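4.2 What comes out of a bag, and in what order

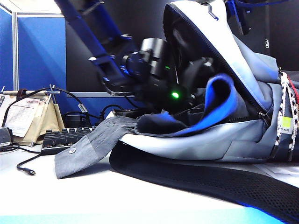

Figure 3. Light-gray backpack lying open on its side on a desk, with a navy garment at the mouth of the bag.

I went into this part of the study thinking about hard things. Chargers, keys, lunch boxes, all the stuff with corners that people swear at when it gets stuck. What I came away thinking about was clothes. In the Caststead set we have 209 bags packed and unpacked at desks, and it was the soft items that kept messing up my tidy categories!

Take the bag in Figure 3. The garment is navy with a bright blue lining, and it spills partly out over the lower lip of the opening, with the lining curled into a fold. Is that item in the bag or out of it? My first coding sheet only had those two boxes, and I changed my mind about cases like this one so often that I finally added a third, "on the lip" (the sheet is in Appendix B, along with my crossed-out attempts). A lunch box hardly ever needs it. A jacket needs it all the time.

Straps and cords were my other headache. I had planned to ignore them, since they belong to the bag and I was after the contents. But look at how much room they take up - a long gray strap with a snap button lies flat across the desk, a wide black shoulder strap curves along the bottom of the bag, and a white cord with black stars hangs beside a short red one. When I coded the desk surface I ended up giving straps their own line, and I'm glad I did. They take space away from whatever is supposed to land on the desk next.

Then there is the desk itself. I didn't ask for cleared desks in the Grarnimdale sessions, and I'd make the same choice again. A keyboard and a standing calendar are just what people have on their desks, and they push the bag into whatever space is left over. The Escobar coding scheme, which I started from, assumes a bare table and a bag standing upright. I kept its item codes and dropped its position codes, then wrote 5 new ones for bags lying down (front, back, either side, and "slumped", my favorite).

One caution before the results. My codes say where a thing is at a given moment, and that's all they say. A garment on the lip could be on its way in or on its way out, so I read direction from the session notes and never from a single still. Section 4.3 goes through the sessions where the notes and my codes disagreed.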